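Shop Tips: Will a Machine Do It for You Yet?

By Noémie Carrier

Readers keep asking if they can hand the dull jobs to a machine. For folding laundry or clearing a kitchen counter, my answer is no. For moving small trays between fixed spots on a bench, it's getting close, and a few habits from that work are worth borrowing.

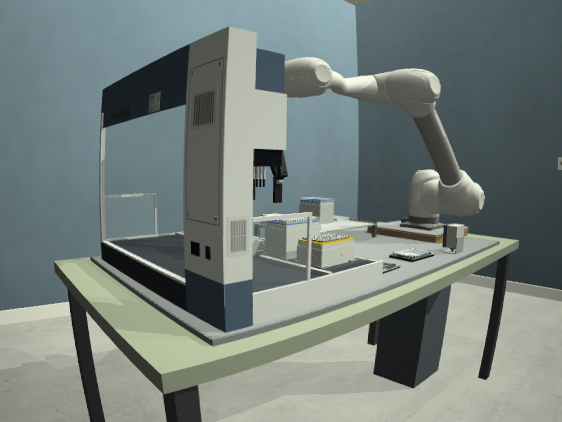 Page 33

Start by giving every item one place. An arm does well when the plate, the rack and the holder each have a spot of their own. Trevor Robichaud did the same with his drill bits in February and says he saves over 7 minutes a job. Put a label at each spot and make the letters large enough to read while standing.

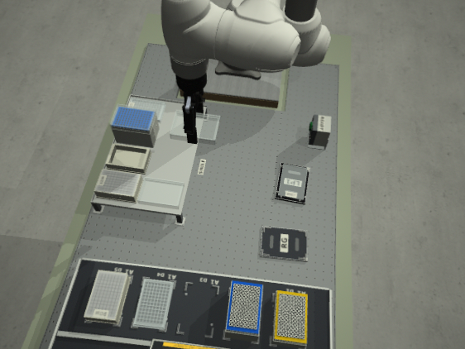 Arm and black gripper above the bench. Marked positions run along the front.

Leave one space free. If every slot is full, there is nowhere to set a thing down while you swap two others. This goes for a spice drawer as much as a workbench.

Keep tall items where your arm won't cross them. Knocked-over jars are a bigger waste of time than slow hands. If you work from the left, stand the tall ones on the right and try the reach before you fill anything.
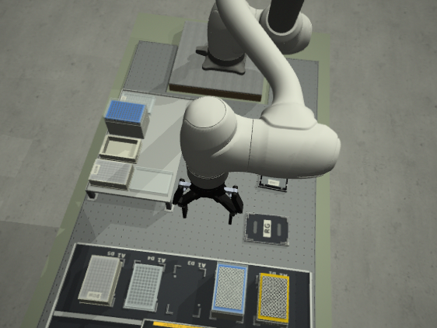

Gripper open, with an empty slot between the racks and plates in the front row.

What still needs a person: wet rags, tangled cords, bags, anything soft. Hawi Tesfamariam sorts 80 mixed screws into four jars faster than she could set up a machine for it. If the job changes each time, do it by hand. If it's the same every time, write down the steps first. You'll need that list whether you buy a machine or not.

Next page: cleaning a clogged glue nozzle.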